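Ticket 3644: Polero drops off the network every night, comes back when insulted
Status: Open (again)
Opened by: Senyo Agbeko

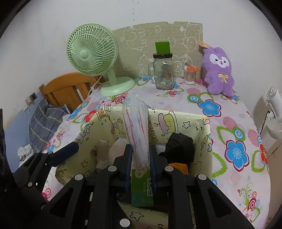 Product: Polero home router, firmware 228
Connected to: Stinon modem, one laptop, two phones, a printer that has its own ticket

What happens: every evening the wifi network vanishes from all devices. The lights on the router stay green, which I understand is the color for fine. Ten minutes later the network returns with no explanation, like a cat.

What I expected: wifi.

Steps already taken before opening this ticket, so we can skip them: turned it off and on. Turned it off, waited, turned it on. Unplugged the modem. Moved the router to the top of the bookcase. Moved it back after my wife asked why there was a router on the bookcase.

Reply from Dramani Support
Thank you for contacting us. Have you tried turning it off and on?

Reply from Senyo
See above. I did it again while reading your message, out of respect. No change.

Reply from Dramani Support
Please open the admin page, go to System, then Logs, and paste everything from ten minutes before the drop. Please also confirm which channel the 2.4 band is using.

Reply from Senyo
Channel is set to Auto. The log has 100 lines and 98 of them say "lease renewed." The other two:

wlan0: scan requested (scheduler)
wlan0: radio down, reason 2

I looked up reason 2 in the manual. The table of reasons starts at 3.

Reply from Dramani Support
Reason 2 means the router shut off its own radio to look for a quieter channel. It should take a few seconds. Please set the channel to 6 by hand, save, and let us know after one night.

Reply from Senyo
Set to 6. Saved. Dropped at the usual time. Went back to the admin page and it says Auto. I set it to 6 again, pressed Save, watched it say "Saved!", reloaded the page, and it said Auto. I admire the confidence.

Reply from Dramani Support
This is a known issue on firmware 228 if the device name contains an apostrophe. Does yours?

Reply from Senyo
It's called Senyo's Router. It suggested that name itself during setup.

Renamed to Plullthorpe, after the street. Channel 6 now survives a reload. Also survives a power cut, which I tested by vacuuming.

Update, February 17, 2022
Four nights without a drop. I was about to close this when the printer disappeared. It still wants to talk to Senyo's Router and can't be told otherwise, because the menu for telling it is only reachable over the network. The USB cable that came with it is some length suited to a printer sitting on top of a laptop.

Leaving the ticket open. Please don't merge it with the printer one, they've been kept apart since December for good reason.

Reply from Dramani Support
Tickets merged.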